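Goût de plastique dans l'eau filtrée, que faire ?

Forum Maison > Cuisine > Eau et boissons
Résolu - 4 réponses masquées pour hors sujet

flutiste_du_dimanche
Bonjour à tous,
J'ai acheté en février une carafe filtrante Rollico pour ne plus porter de packs jusqu'au quatrième étage sans ascenseur. Mon dos est ravi, mon palais beaucoup moins : l'eau a un goût de piscine municipale avec une note de jouet neuf. J'ai rincé la cartouche comme sur la notice (enfin, comme sur le dessin de la notice, le texte étant traduit d'une langue que je n'identifie pas). L'eau du robinet, bue directement, est très correcte. Je me retrouve donc à payer un filtre pour abîmer une eau qui allait bien. Défaut de la cartouche, de la carafe, ou de l'acheteur ?
Merci d'avance.

Analyn Umali
Bonsoir,
Sans doute un peu des trois, mais commençons par la cartouche. Une cartouche au charbon se trempe avant usage, et les deux premiers remplissages se jettent - aux plantes, qui ne se plaignent jamais du goût. Si vous avez seulement passé le filtre sous le robinet, recommencez.
Ensuite, lavez la carafe à l'eau tiède avec un peu de bicarbonate, couvercle compris. C'est toujours le couvercle qu'on oublie. Laissez-la sécher ouverte toute une nuit.
Pour savoir qui est coupable, retirez la cartouche, remplissez d'eau du robinet, attendez 4 heures au frigo et goûtez dans un verre. Un vrai verre, pas un gobelet, sinon vous goûterez le gobelet.
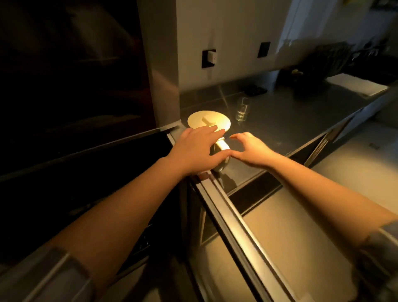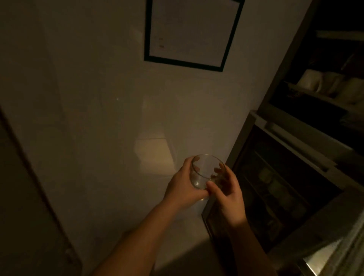
Si le goût est là sans cartouche, c'est le plastique, et il faut soit patienter, soit renvoyer l'engin. S'il n'y est pas, changez de cartouche. J'ai eu une Stosetti pendant 5 ans, elle a senti la bouée tout le premier mois et puis plus rien. Ou alors je m'y suis faite, mon mari penche pour cette version.
Dernier point : une carafe filtrée se garde au frais et se boit dans la journée. Celle qui a passé les vacances sur le plan de travail ne relève plus de ce forum.

gg_plomberie
achete un filtre sous evier ojala et voila. 200 euros posé tu es tranquille. les carafes c du marketing

Pascalou
Pas d'accord avec le message précédent, tout le monde n'a pas envie de percer le meuble d'un proprio. Chez moi l'odeur de chlore part toute seule si je laisse l'eau reposer au frigo une heure, sans filtre, sans cartouche, sans abonnement. Ma belle-mère ajoute une rondelle de citron, mais elle en met aussi dans les lentilles, je ne sais pas si ça compte comme une preuve.

flutiste_du_dimanche
Test fait : sans cartouche, aucun goût. Avec une cartouche neuve trempée correctement, rien non plus. Merci Analyn, les plantes vous saluent. Je passe en résolu.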